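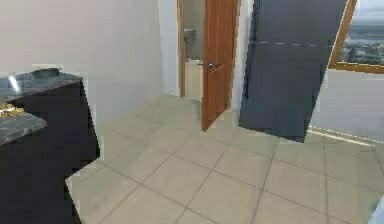
So my sister bet me a hundred bucks, well, $100 and a lasagna, that I would quit the Pillix job before the kitchen was done. I still had the email from Korwood open when she said it. They wanted somebody who had kept house for a long time and could stand to be bored, and I thought, hey, that's my whole resume!

What they had was a practice apartment that lived in a computer in Clurkmont. Kitchen, a bathroom off the kitchen, a window with hills or a city in it depending on how hard you squinted. Pillix was going to learn its chores in there before anybody let it near a real dish. My part was to sit at my own table with a headset and a mug of tea, watch it try, and type what it got wrong in words a person would use. They paid by the run. A run was one chore from start to finish, or from start to when it gave up.

The first chore was wiping the counter. You'd think that would be the easy one (I did, I told my sister I'd be bored by lunch). Pillix wiped the same strip for eleven minutes. Back and forth, very careful, like somebody petting a nervous cat. I typed, "It's clean. Move over." The next morning it moved over and wiped the wall.

I laughed so hard I had to take the headset off. Then I typed that walls get wiped too, just not today, and then I sat there thinking, well, how do I know that? How does anybody know it's not a wall day? My mother never told me. You look at a wall and you know.

By the second week it could do counters. It could mop, if you call it mopping, in long rows like a man cutting a lawn, and it would go right up to the bathroom door and stop. It would not go in. I typed "go in" maybe a dozen ways. The woman at Korwood who read my notes said the door was the trouble, it had learned that doors were for closing, and could I please be patient and use full sentences. I was using full sentences. Some of them I had to delete.

Meanwhile my own kitchen was a disgrace. I want that on the record. I'd spend six hours telling a machine about crumbs and then eat toast standing over the sink with crumbs down my sweater. My sister came by and looked at my stove and said, "Does the robot know about this?"

On run 900 they gave me a cake, or a picture of one in an email. That was the same day Pillix went into the bathroom. I hadn't typed anything new. It mopped up to the door the way it always did, waited, and then pushed it the rest of the way and went in and did the floor, including behind the door, where I have personally not mopped since I moved here. I yelled so loud the neighbor knocked.

Then it came out and walked back across the wet floor, the whole length of it, and ruined the lot.

I typed, "Start from the far end next time, honey." I don't know why I put honey. The woman at Korwood asked me about it and I said it was regional.

After that they moved it to a real kitchen, in the back of the Ait Brahim bakery, nights only. I got to go and watch the first one. It wiped the counter fine. It mopped from the far end, and I nearly cried into my coat. Then it got to a flour sack sitting on the floor and it stood there for almost 40 minutes, because there had never been a flour sack on the floor in Clurkmont, and I had never thought to mention one.

The baker looked at me. I looked at the baker. I picked up the sack.

My sister says that counts as quitting, since I did the work myself. I say it counts as training. We split the lasagna, and on Monday I started on a new list for Korwood, things that end up on floors. I'm at 51 and I haven't gotten to socks.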